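Durnero portable dental X-ray unit: review after a summer of use

Posted October 4, 2026

We are a small animal practice in Posdale, mostly dogs, cats and rabbits, with a fair number of elderly terriers whose mouths have been neglected. Until June we took our dental pictures with a wall-mounted generator that came with the building. It worked, but the arm drooped, and every large dog had to be turned round on the table to get the upper back teeth. We bought the Durnero hand-held unit with the size 2 sensor to replace it. The supplier was McAlister, who also did the installation and the first training session.

We have taken 394 exposures with it so far. I have left out the test shots.

Image quality

Good. Roots are clear, and the fine line around each root shows well enough to judge bone loss in a cat, which is the hardest thing we ask of it. The old system gave us a grey smear around the lower premolars in small cats. On the new one I can see resorption early enough to plan the extraction before I pick up an elevator. Upper carnassials in dogs still need two views to separate the roots, as they would with any system.

Rabbits are less satisfactory. The sensor is too big to sit inside the mouth, so we use it outside, and for a full skull view we still go back to the main plate. McAlister told us this before we paid, so I can't complain.

Handling

The generator is heavier than it looks in the brochure. After a full mouth series on a Labrador my wrist knows about it. We now use the stand for anything over six views, and the stand is an extra cost. The trigger is stiff, with a short delay between pressing and firing, and two of our nurses moved the unit too soon in the first week and got blurred pictures. They got used to it.

The sensor cable is the weak point. It leaves the sensor at a right angle, and it is easy to close a jaw on it if the gag slips. Ours has a small nick already, covered with a sleeve. A replacement sensor costs more than 2000 pounds, so we took out the cover plan.

Battery life is fine. A charge lasts us 3 dental days, and there is a warning light well before it gives up.

Software

This is where I would knock points off. The picture appears within seconds and the contrast tools are simple, but the tooth chart defaults to human numbering each time it is updated. You then have to go into settings and change it to dog or cat. It also won't send pictures straight to our patient records. We export them to a folder and attach them by hand, and on a busy afternoon that gets left until the evening.

Owners like seeing the pictures. We have a screen in the consulting room and I show them the broken root beside a healthy one. More of them agree to treatment when they have seen it, and fewer ring up afterwards to ask what the bill was for.

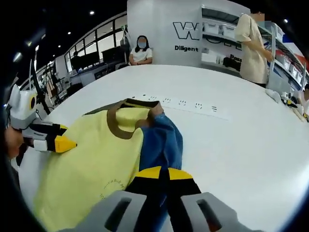

Inmaculada Aguirre wrote to us after reading a draft of this review. Her practice in Herkdale has had the same unit for longer than ours, and she thinks I am too easy on the cable: theirs failed outright and was away for repair for two weeks, with no loan sensor offered. She also finds the stand unnecessary if the patient is raised on a foam wedge, and prefers it to stay in the cupboard. On the software she agrees with every word.

I asked McAlister about loan sensors. They do keep them, but only for customers on the cover plan, and you have to ask.

Safety

A hand-held generator needs its own local rules and your radiation protection adviser should see it before first use. Ours asked for a larger controlled area than we had marked out, plus a second badge for whoever holds the unit. The back-scatter shield must stay on. It comes off for cleaning and clips back on easily.

Would I buy it again? Yes for a practice doing dogs and cats every week, with the cover plan and probably with the stand. If you see mainly rabbits, or only do the odd dental, I would keep what you have.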